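Why Do Bins Get Scratched?

Take a look at any metal bin that has a job. Brand new, it is smooth and rather proud of itself. Then people start putting blocks in it.

A block has corners, and corners are hard. Slide one along the floor of a bin and it leaves a thin line you can barely see. Slide 900 of them and you can see it fine. Scientists call this wear. Your parents call it "what did you do to the table?"

Walls get it too. When a block bumps the same spot again and again, the little scratches pile up into one big worn patch - a sort of bruise, except bins don't complain.
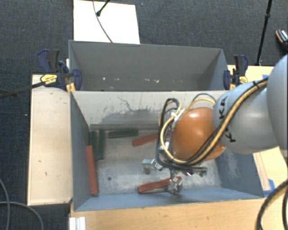

Try it yourself with an old cookie tin and three wooden blocks. Put them in, shake for 25 seconds, and take them out. Now tilt the tin under a lamp and hunt for new lines. Ask before you borrow the tin, and check that it's out of cookies.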